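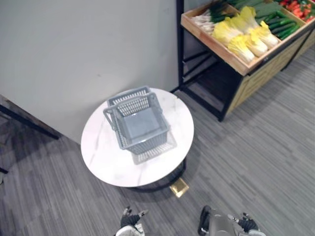 Week 2: Marble, and How a Stone Gets Its Veins

Home | Syllabus | Handouts | Labs | Contact
Print this page | E-mail this page
Posted 30th August by the course instructor, Rirlow Earth Science Evening Program

Marble starts out as limestone, and I love that! Bury limestone deep enough, heat it and squeeze it, and the tiny calcite grains regrow into bigger ones that lock together like puzzle pieces. Shells and fossils mostly vanish along the way.

The veins come from impurities in the original mud – clay, sand, iron, bits of carbon. Gray streaks often mean graphite, green can mean serpentine, and reds and yellows usually point to iron. Pure calcite marble is white.

Plenty of tabletops only borrow the pattern, so learn the simple tests:
- Calcite is 3 on the Mohs scale. A steel nail scratches it, a fingernail won't.
- A drop of weak acid fizzes on real marble (scrap pieces only, please, and wear goggles).
- Printed veins tend to stop at the edge. Real ones carry on down the side.

Read pages 11 to 32 before lab. We'll have samples from the Drakden quarry in October, over 33 of them, and some are gorgeous – bring a hand lens.

Back to top | Next handout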